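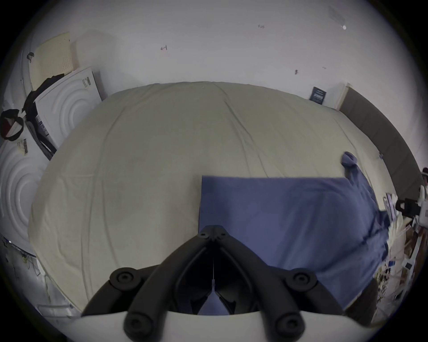 Folding on the bed: Clondau guest room, May

Linen and clothing work in the Clondau guest room. The bed serves as the folding surface - it is wider than the table and 53 cm high. Each item is laid flat, squared at the top edge and folded to the Favitz shelf size, 36 cm across.

Blue cloth on the bed
Top edge straight, left corner squared. The bunched part is opened out before the first fold.

Pulling the top edge tight
The blue fabric is held at both sides and stretched sideways over the sheet.
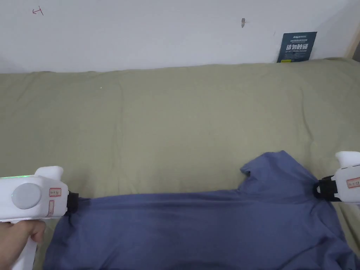 Tension is kept on the edge until the center lies level, then the sides go in. Creases left after that are smoothed by hand, from the middle outward. Finished items go on shelf 5.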